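Teaching by hand: the teleoperation group at Draver on patience, practice and poor demonstrations

5/2/25
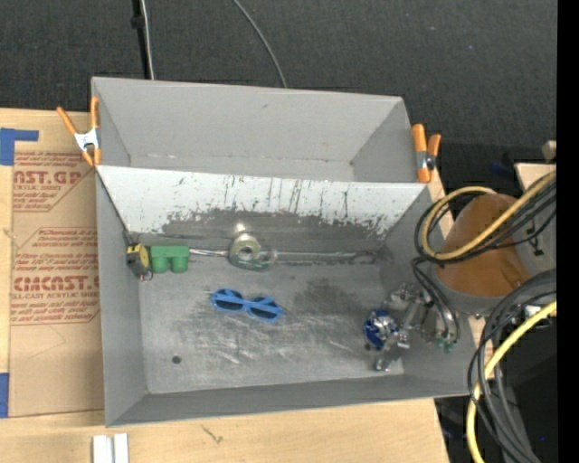
The group has been recording demonstrations for picking tasks for two years, and its lead engineer is reluctant to call the work programming. "We write very little that tells the arm where to go," the engineer said. "An operator does the task, the arm follows, and we keep a record of the joints, the gripper and the camera view. What the system learns is drawn from that record."

Draver uses two methods. In the first, the operator takes hold of the arm and guides it directly to the object. In the second, the operator sits at a desk and moves a smaller control arm, known within the company as Purka, whose movements are copied by the larger one. The engineer said that the first method is easier to explain to a newcomer, but that the operator's own hands tend to get into the camera view. Most of the picking work is therefore done by remote control.

Picking from a bin is regarded as a suitable exercise for new operators. The sloping sides limit the angles from which the gripper can approach, and objects close to a wall are harder to reach than those in the middle of the floor. "A roll of tape standing on its edge is a different problem from a pair of plastic sunglasses lying flat," the engineer said. "With the roll one has to decide whether to take it by the rim or across the width. With the glasses there is hardly any height to take hold of. A thin metal rod is worse than either."

Asked how the objects are chosen, the engineer replied that the group prefers ordinary things of awkward shape, and that a tape measure or a toy block serves as well as a purpose-made test piece. The arrangement is changed between recordings. Operators are asked not to tidy it, a habit that several found difficult to give up.

Training takes four days. On the first, operators only move the arm through open space, and they may not close the gripper on anything until the supervisor is satisfied that they can stop it cleanly. The training coordinator, who joined the conversation later, said that speed was the most common fault. "People who are good at computer games arrive and go very fast. The recording looks impressive, but the movements are abrupt and the system copies them. We ask for a steady pace, and for a short pause before the grip."

Not every recording is kept. Of the 34 made in one session in April, 23 were accepted. The remainder were set aside for hesitation, for contact with the side of the bin, or for a grip that had been corrected several times. The coordinator was careful to say that corrections are not always unwelcome – a demonstration in which the operator misses once and recovers calmly may be of real value, and such recordings are stored separately.

The two differed a little on this point. The engineer would like more recoveries in the main collection. The coordinator considers that new operators should first learn to do the task properly, and noted that a partner organisation, Belkadi, had taken the same view when drawing up its own operator guidance.

On the question of tiredness both were firm. Sessions at the control desk are kept short, and an operator who asks to stop is not asked for a reason. The control arm is light, but holding it steady is demanding on the wrist and shoulder. A revised arm rest, designed with the workshop at Gruseo, is to be tried by the next group of trainees.

The engineer was asked finally what a visitor was most likely to misunderstand. "They look at the robot," was the reply. "I would ask them to watch the operator for ten minutes, particularly the hands just before the gripper closes."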